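Setting Up a Shared Room: Shelving, Table and Seating
Section 4 of the Skastska room guide 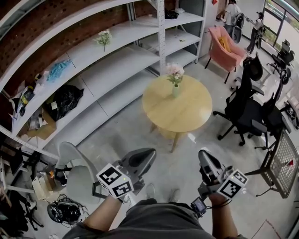
Do the shelves first, wrote one reader of the last edition, and don't let anybody bring a chair in until they are finished. We had it the other way about in that edition, with the seating at the beginning, and after trying both orders we have come round to the reader's view entirely. Shelving needs elbow room, and chairs on wheels have a way of being exactly where you would like to put your feet. So the steps have been turned round, and if you are working from an older copy you may like to put it away and follow this one.

You will want a tape measure, a spirit level, a rubber mallet, a soft cloth, a pencil, and a pair of gloves for anyone handling metal edges. A pot of tea is not strictly required, but the first part does go on a bit.

4.1 Long shelving against a brick wall

These steps are written for the Nedum metal shelving, which goes together with slotted uprights, though most slotted systems are close enough that you can follow along.

1. Clear the wall and sweep along the foot of it. Grit under an upright will throw the whole bay out, and you will spend a long time blaming the level.

2. Stand the first two uprights in place and fit the lowest shelf loosely between them. The hooks should drop into the slots with a light tap of the mallet. If they need more than that, one side is probably a slot higher than the other.

3. Set the lowest shelf and check it with the level, both along its length and from front to back. Old concrete floors often fall away gently towards a door or a drain, so adjust the feet until you are happy.

4. Fit the top shelf next, and leave the middle ones for last. The bay holds itself square much better this way.

5. Carry on along the wall, one bay at a time. Keep the run 40 mm clear of the bricks, so that air can get behind it and you can fish out whatever falls down the back (something always does).

6. Fix each bay to the wall with the brackets supplied. Drill into sound brick where you can, and leave alone any old holes that have gone crumbly.

CAUTION: Do not load any shelf until every bay has been fixed. A tall bay can tip even with very little on it. The limit for each shelf is 68 kg, spread evenly, and this goes down if the weight is all at one end.

Note: Put heavy boxes low and light things high. Bags are perfectly all right on a shelf for the odd afternoon, but they do slump and they hide what is in them, so anything staying for longer is best moved into a cardboard box with a label on the front. If you like a few artificial flowers up among the stores, give them an upper shelf where they won't be squashed. They want dusting now and again, like everything else.

4.2 The round table

A round table is a friendly thing to have in the middle of a room, as people can come at it from any side. The one we suggest is the Rana, in light wood with wooden legs.

1. Lay a blanket on the floor and put the table top face down on it.

2. Screw in each leg by hand until it stops, then go round again and give each one a last firm turn. Please don't use a power driver, which can strip the thread before you have noticed.

3. Turn the table over with a second person helping. Lift it clear of the floor and avoid rolling it on the legs.

4. Put it where you think it should go, then walk past it on every side as though you were carrying a large box. Move it if you catch your hip.

Note: A vase of flowers makes a great difference to a plain room, and pale green goes nicely with pink and white ones. Stand it on a mat if there is going to be water in it, and wipe up drips straight away.

4.3 Chairs, hard and soft

1. Bring in the soft seating first. An upholstered armchair looks best a little behind the table, with a cushion in some cheerful colour. We are rather fond of yellow on pink.

2. Check the armchair legs before anyone sits down. Thin legs work loose sooner than stout ones, and should be looked at again every July, or whenever you have your yearly turn-out.

3. Wheel in the office chairs. The Ikness assembly sheet covers the star base and gas lift, so we won't repeat it all here, only remind you to press each castor in until it clicks.

4. Keep a light plastic chair or two near the shelves for visitors.

CAUTION: Never stand on a chair to reach the top shelf, and least of all on one with wheels. Use a proper step.

When the last chair is in, go back to the shelving and check the wall brackets once more, as they can settle after the first loading. Spare brackets and feet are ordered under part number 1667.

© Skastska, May 2023 | Contact us | Room guide, page 58 | Back to top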